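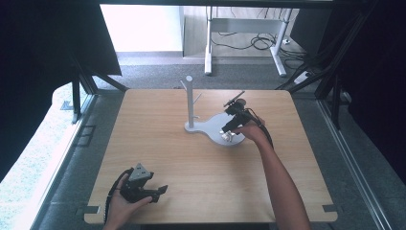 보낸 사람: Mpho Coetzee
받는 사람: 지방외교 연구 메일링 리스트
제목: Re: 플론브리지 대외협력국 직원 성명 건

므보 쿠치입니다. 데니스 씨 메일 잘 읽었습니다. 답이 늦어져 죄송합니다. 의회 속기록이 올라오기를 기다렸다가 쓰는 것이 낫겠다고 생각했습니다. 속기록은 어제 오후에 올라왔고, 부록 두 건은 아직 빠져 있습니다.

인용문 아래에 항목별로 답을 달았습니다. 인명은 처음 나올 때만 로마자를 같이 적었습니다.

Dennis Mbwambo 님이 쓴 글:
> 안녕하세요, 데니스 음브왐보입니다.
>
> 플론브리지(Plonbridge) 시 대외협력국 이야기를 이 리스트에서 다룬 적이 있는지 모르겠습니다. 지난봄까지 국장은 무암메르 게제르(Muammer Gezer)였고, 지금은 을근 유르트(Ilgın Yurt)입니다. 시장 다그니 베흐(Dagný Bech)는 교체 직후부터 새 국장이 전임자보다 훨씬 일을 잘한다고 여러 번 말했습니다. 9월 시정 연설에도 같은 말이 들어 있습니다.
>
> 그런데 국 내부 분위기는 다른 것 같습니다. 직원들이 돌린 성명서를 받아 보았는데, 요지는 이렇습니다. 소델(Sodel) 주재 사무소장이 본청과 협의 없이 소환되었고, 국장이 직원을 공개적으로 옹호하지 않았으며, 시장실 보좌관이 국을 거치지 않고 트레소사르(Tresosard) 쪽과 직접 연락하고 있다는 것입니다.
>
> 세 가지를 묻고 싶습니다.
>
> 첫째, 소장 소환은 국장 권한입니까, 시장 권한입니까? 조례를 읽어 보았지만 분명하지 않았습니다.
>
> 둘째, 주민 청원이 의회 청문회로 이어질 수 있습니까? 서명이 제법 모였다고 들었습니다.
>
> 셋째, 크라베츠(Kravets) 보고서가 이번 일의 근거로 계속 언급되는데 원문을 본 분이 계십니까? 저는 요약본밖에 구하지 못했습니다.
>
> 그리고 이건 제 의견입니다만, 게제르 국장 시절이 좋았다는 식의 회고에는 동의하기 어렵습니다. 그때도 빈자리를 오래 비워 둔다고 불만이 많았습니다. 다만 게제르는 의회에서 질문을 받으면 직원 편을 들었습니다. 유르트는 시장 편을 듭니다. 직원들이 느끼는 차이는 그 정도가 아닐까 합니다.
>
> 데니스 드림

1. 소환 권한에 대하여

조례만 보면 분명하지 않은 것이 맞습니다. 해외 사무소 설치 조례는 소장의 임명을 "국장의 제청으로 시장이" 한다고 되어 있고, 소환에 관한 조항은 따로 없습니다. 대신 시행규칙에 "근무지 변경" 조항이 있는데, 여기에는 국장이 사유를 서면으로 알려야 한다고 나옵니다. 시장실은 이번 건을 근무지 변경이 아닌 임명 철회로 보고 있습니다. 임명 철회라면 서면 통지 의무가 없다는 논리입니다.

속기록을 보면 의원 한 사람이 이 점을 물었습니다. 유르트 국장의 답변은 "임명권자의 판단을 존중한다"였고, 제청을 철회한 일이 있느냐는 추가 질문에는 서면으로 답하겠다고 했습니다. 그 서면 답변이 빠져 있는 부록 중 하나입니다. 제청 철회 문서가 있으면 시장실 해석이 어느 정도 성립하고, 없으면 절차상 문제가 남는다고 봅니다. 문서가 나오기 전에는 어느 쪽으로도 단정하지 않는 편이 좋겠습니다.

참고로 플론브리지의 해외 사무소는 4곳입니다. 이 가운데 소델 사무소는 규모가 가장 크고, 다른 사무소와 달리 현지 채용 직원의 계약을 소장 명의로 체결합니다. 소장이 갑자기 바뀌면 계약 갱신이 밀리는 문제가 생깁니다. 성명서 뒷부분에 이 이야기가 나오는데, 지역 신문 기사에는 빠졌습니다. 저는 정치적인 부분보다 이쪽이 실무에 더 큰 영향을 준다고 생각합니다.

2. 청원에 대하여

청문회 요구 청원의 요건은 서명 2,000명이고, 기간은 접수일부터 90일입니다. 의회 사무국 게시판에 올라온 마지막 집계는 1,442명이었습니다. 마감은 10월 안에 옵니다.

요건을 채워도 청문회가 자동으로 열리지는 않습니다. 해당 상임위가 안건으로 올려야 하고, 위원장이 일정을 정합니다. 지금 위원장은 시장과 같은 당이라 일정을 늦출 여지가 있습니다. 다만 예산 심의가 곧 시작되므로, 청문회가 열리지 않더라도 대외협력국 예산을 다루는 자리에서 같은 질문이 나올 것입니다. 예산 심의에서는 국장이 출석을 거부할 수 없습니다. 제가 아는 의회 직원도 청원보다는 예산 심의를 보라고 했습니다.

서명 중복 여부를 따지는 절차도 있습니다. 다른 청원에서 접수 뒤에 무효 처리된 서명이 적지 않았으니, 주최 측은 요건보다 여유 있게 모아야 할 것입니다.

3. 크라베츠 보고서에 대하여

원문을 가지고 있습니다. 리스트에 첨부하면 용량 제한에 걸리므로 필요한 분은 저에게 따로 메일을 주십시오.

보고서는 크라베츠라는 자문 회사가 게제르 국장 때 발주를 받아 쓴 것입니다. 이 점이 자주 잊힙니다. 유르트 국장이 시킨 것이 아닙니다. 내용은 대부분 사무소별 지출과 출장 승인 절차에 관한 것이고, 인사에 관한 권고는 한 장뿐입니다. 그 장에서도 소장의 임기를 정해 두고 교체 시 인수인계 기간을 두라고 권고합니다. 특정 사무소장을 바꾸라는 문장은 찾지 못했습니다.

시장실이 보도자료에서 인용한 "지휘 체계의 일원화"라는 표현은 원문에 있기는 합니다. 그런데 출장비 승인을 다룬 절에 나오는 말이고, 시장실 보좌관이 외부와 직접 연락하는 일과는 관계가 없습니다. 요약본에는 절 제목이 빠져 있어서 오해하기 쉽습니다. 요약본을 근거로 글을 쓰실 분은 이 부분을 원문과 대조해 주십시오.

4. 트레소사르 연락 건

질문에는 없었지만 성명서의 세 번째 항목이니 덧붙입니다. 속기록에서 확인되는 사실은 보좌관이 트레소사르 쪽 담당자와 통화했고 대외협력국은 통화 뒤에 내용을 전달받았다는 것까지입니다. 무슨 이야기를 했는지는 나오지 않습니다. 항만 요금 협정 이야기였다는 소문이 있는데 출처를 찾지 못했습니다. 혹시 트레소사르 쪽 의회 자료를 읽을 수 있는 분이 계시면 같은 시기 회의록을 확인해 주시면 고맙겠습니다. 저는 그쪽 언어를 못 합니다.

관행만 놓고 보면 시장실이 상대 도시와 직접 통화하는 일은 게제르 국장 때도 있었습니다. 당시에는 국 직원이 배석해서 기록을 남겼습니다. 이번에는 배석자가 없었고 기록도 국에 없다고 합니다. 성명서가 문제 삼는 것도 통화 자체보다는 기록 쪽입니다. 번역본에서 "무단 접촉"이라고 옮긴 부분은 원문의 어감보다 셉니다. "사전 통보 없는 연락" 정도가 맞겠습니다.

5. 국장에 대한 평가

데니스 씨 의견에 대체로 동의합니다. 한 가지만 다르게 봅니다. 유르트 국장이 의회에서 직원을 두둔하지 않은 것은 사실이지만, 취임 뒤에 빈자리를 꽤 채웠고 전보 신청도 제때 처리하고 있습니다. 성명서에 이름을 올리지 않은 직원 중에는 그 점을 좋게 보는 사람도 있습니다. 그래서 국 전체가 국장에게 등을 돌렸다고 쓰면 과장입니다. 성명서는 무기명이고 몇 명이 참여했는지도 밝히지 않았습니다.

반대로 시장의 칭찬을 그대로 평가로 받아들이는 것도 곤란합니다. 베흐 시장이 높이 사는 것은 보고가 빠르고 이견이 없다는 점인데, 직원들은 바로 그 점을 걱정합니다. 소델 건에서 국장이 반대 의견을 냈는지 아닌지는 아직 아무 문서에도 나오지 않습니다.

남은 확인 사항을 적어 둡니다.

- 서면 답변 부록: 의회 사무국에 문의해 두었고, 받는 대로 올리겠습니다.
- 소델 사무소 직무대행의 이름과 직급: 인사 공고에 없습니다. 아는 분은 알려 주십시오.
- 성명서 번역본 수정: 둘째 쪽의 "국장"은 전임 국장을 가리킵니다. 지금 번역은 현 국장으로 읽힙니다. 데니스 씨가 고쳐 주시겠습니까?

속기록은 쪽 번호가 파일 쪽수와 맞지 않습니다. 인용하실 때는 본문에 인쇄된 번호를 써 주십시오.

므보 쿠치 드림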